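4.2 Setting out the brush rack and felt mat

1. Stand the Marnby rack at the back of the table, clear of the wall.
2. Hang each brush by its loop, tip down.
3. Lay the felt mat in front of the rack, grid side up.

Caution: Do not hang a brush with wet ink above the felt. 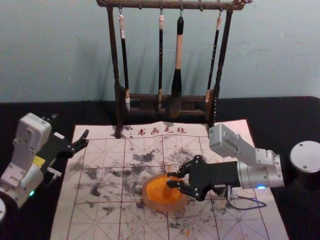 How long should a rinsed brush hang before it is put away?
Leave it for 60 hours at room temperature, away from heaters.

4. Set the color dish on the mat. Keep the lid on between sessions.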